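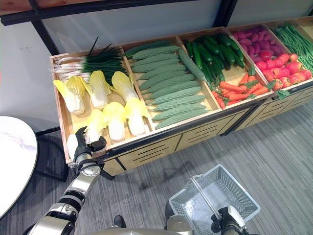

Subject: Re: [Flunilgate-growers] Keeping the harvest in the cellar

15/09/2023

Hello all,

I answer between the lines, I hope it stays readable.

> Last year we lost half of our carrots before the snow. The cellar on
> Tremblay is cold enough but everything went soft. Also the onions
> sprouted. What are we doing wrong?

I think your air is too dry for the carrots and too damp for the onions. They cannot share one room. Put the carrots in a box of moist sand — 3 layers is enough — and move the onions to the hallway upstairs. 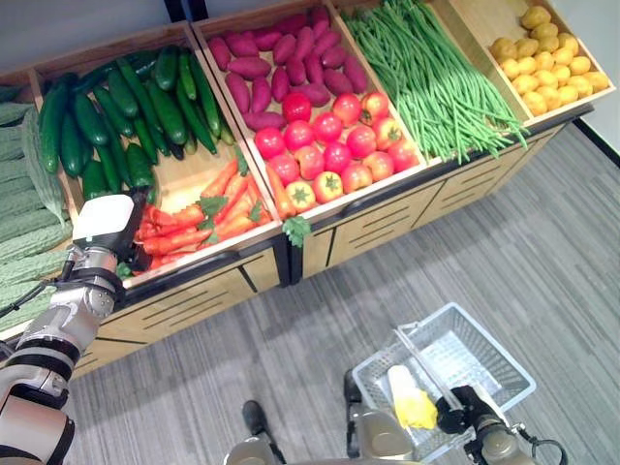
Should we wash the carrots before storing?

Only brush the soil off with your hand. Washed ones rot faster in my cellar, so I wash them when I cook.

> And the cabbages? We cut them in August.

August is early for storage. I cut mine after the first light frost and wrap each head in newspaper. 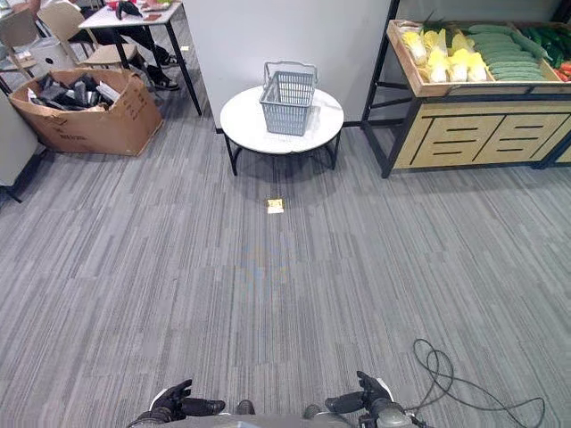 For onions and garlic the drying is more important than the cellar. I leave them under the porch roof until the necks are thin like paper, and I turn them every few days. A basket with holes in the sides and a handle on top, like the light grey one on the round white table, is good for carrying them in afterwards. I paid 30 dollars for two at Biltia.

Do not store apples beside any of this.

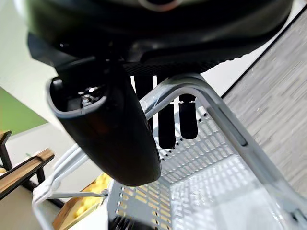 They give off a gas which makes the carrots bitter and the potatoes sprout. Mine go to the shed, in the Cutine crates, with an old blanket over them when it is freezing.

Best regards from plot 110

3 comments · 0 shares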